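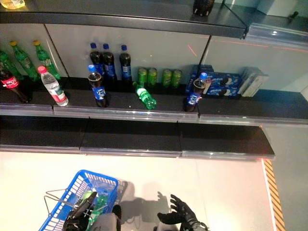 Tellach Retail Handling Group, Rivthorpe site

The group opened its test shop to visitors on 5/1/22, and the engineer leading the demonstration stayed behind to talk to us.

The robot's job was to restock a shelf of drinks from a blue shopping basket. "People expect the lifting to be hard," she said. "Soft plastic bottles are worse. They give when you grip them, and they roll."

A green bottle was lying on its side on the middle shelf. Asked whether the robot would stand it up, she said that was a separate task and still slow. "We started on it in December. It gets there, but you wouldn't want to queue behind it."

The group has logged 516 picks with the present hands and wants 400 more before changing the fingertips. Four people work on the project, two of them part-time.

Would she put it in a real shop? "At night, with the doors shut, yes. With customers about, I'd want another year."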